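Gripper comparison, second progress report
Prepared for the Rudd small-equipment fund by the bench automation group

Period covered: January through the end of the second test block

1. Where we are

The grant paid for a comparison of end-of-arm tooling on our two-arm bench, with the aim of choosing one setup for light handling work before the money and the goodwill run out. The money is on plan. The goodwill took a small hit in January, when we drilled a mounting plate at half past six in the morning directly below the accounting office.

The proposal listed 4 gripper setups. All of them have been mounted, powered and driven through the warm-up routine. Two have been through the full cup test. The third is partway through, and the fourth is waiting on an adapter plate that the supplier describes as "in process," a phrase we have come to know well.

2. Changes since the last report

You asked why the first report spent two pages on cables and half a page on gripping. It was a fair reflection of how we had spent our time. This one should be better balanced, although cables do come up again in section 5.

We moved the controllers from the Tosteo units to the Drodeo ones on both arms. The Tosteo units worked, in the sense that the arms moved when told to and usually stopped when told to. What we could not get was the same delay twice in a row, and a comparison between grippers is not worth much if the controller is adding its own opinion to each run. Drodeo's setup software is ugly and its manual was plainly translated by someone in a hurry, but the timing is steady. The swap cost us nearly two weeks and no extra money, as the Drodeo units were already on a shelf from an earlier project.

We also threw out the results from before the swap. This hurt. They included our best-looking chart.

3. The cup test

For anyone reading this who has not seen the proposal: each setup has to approach a light plastic cup, take hold of it, lift it, and put it down upright on a marked spot. One block is 30 runs. We record whether the cup was lifted, whether it was put down standing, and whether a person had to step in. "Stepping in" includes saying "no, no, no" and reaching for the stop button, even if the button was not pressed. We argued over that rule for most of an afternoon and it has held up well.

We chose a cup in place of the machined test block in the original plan. The block was too easy. Every gripper we own can pick up a metal block, and so can most toddlers. A thin cup shows very quickly whether a gripper squeezes too hard, arrives off center, or closes one side before the other.

The bench is laid with foam mat tiles. They were meant to protect the cups, and they mostly protect us from the sound of cups. They do have some give, so we now check the height setting at the start of every block.
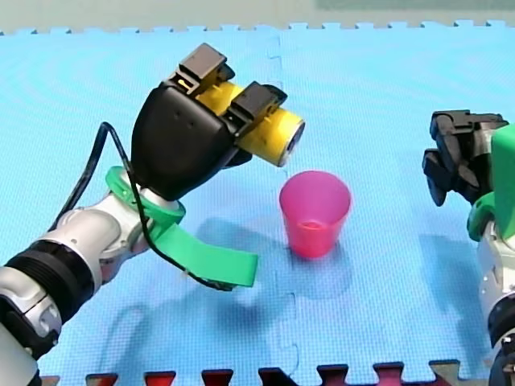 Test bench with two arms fitted with different tooling. The yellow cylinder is clipped across the head of the left arm; the black multi-fingered gripper is at right, with the pink test cup on the mat.

Our impressions so far, ahead of the numbers:

The multi-fingered gripper is the one visitors like. It looks like it knows what it is doing. When the approach is good, it closes neatly and the cup stays upright the whole way. When the approach is slightly off, one finger gets there early and nudges the cup away from the others, and we all watch it close with great care on nothing. Slowing the last part of the approach helped a lot. It also made each run longer, and we have not decided how much of that the users will put up with.

The Handora two-jaw unit is dull and we have grown fond of it. It has few settings and they stay where we put them. It does leave marks on thinner cups at the default force, and turning the force down is a matter of a menu inside a menu. Once that was done, it got through its block with very little fuss.

The third setup is too early to call. Its first runs were good, which has made everyone suspicious.

Full tables will come with the final report, when every setup has been tested on the same controller with the same cups. We would prefer not to send partial scores now and then spend the spring explaining them.

4. Brackets

The printed brackets deserve a mention because they took more hours than planned. Each arm wears a green collar, and the green has no meaning beyond what was loaded in the printer. The first version fit well on the drawing and slid on the arm. The second version did not slide, and did not come off either, until it came off in pieces. The current version has a wider band and has stayed put through every block. We are keeping the files in a shared folder so that the next group can skip straight to version three.

5. Problems

Cable routing is still the main cause of stopped runs. A loop that is long enough for the wrist to turn freely is also long enough to catch on something, and a loop that is short enough to stay out of the way pulls at the connector. We have tried clips, sleeves and a method best described as hope. Clips are winning.

Cups are wearing out faster than we budgeted for. We have bought another box out of general supplies.

Lighting near the window changes enough during the day to affect the camera-guided runs. For now we run those blocks before noon with the blinds down. A proper fix would be a fixed lamp on a stand, and we can cover that within the current budget.

6. Money

Of the original award, 4000 dollars remains unspent and is set aside for the adapter plate, the lamp, spare connectors and one replacement gripper part. We are not asking for more. We would like permission to move the travel line into parts, as the demonstration we planned to attend has been turned into a video call.

7. Next steps

Finish the block on the third setup. Mount the fourth properly when the plate arrives, or make a plate ourselves if it has not turned up by the end of next month. Repeat the multi-fingered block at both approach speeds, so the trade between time and dropped cups is on paper. Then run the two best setups side by side with a mix of cups, including the soft ones that nothing has handled well yet.

Please send any objections to the travel change before we order the lamp. Visits to the bench are welcome after lunch, when the blinds are up.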